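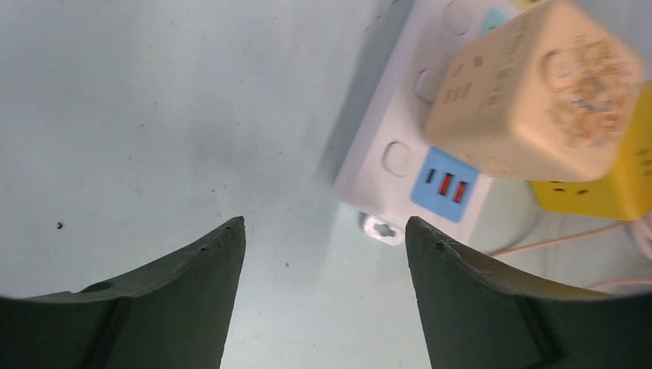

I've come round to the idea that a power strip belongs on top of the table. For years I hid mine behind the desk like everyone tells you to, and I spent half my life on my knees with a torch in my teeth, hunting for a free socket. No more! Mine has USB ports built in as well, so the phone charges right where I can see it. My mate Shiyu Shao reckons it looks messy — fair enough, it does a bit — but she's also the one who rings me about dead batteries.

My only grumble is those big cube adapters. They're great hulking things that hog the space next door, and I own five of them. Why are they still so fat? Make them skinny, colour them whatever you like, and I'll happily buy the lot.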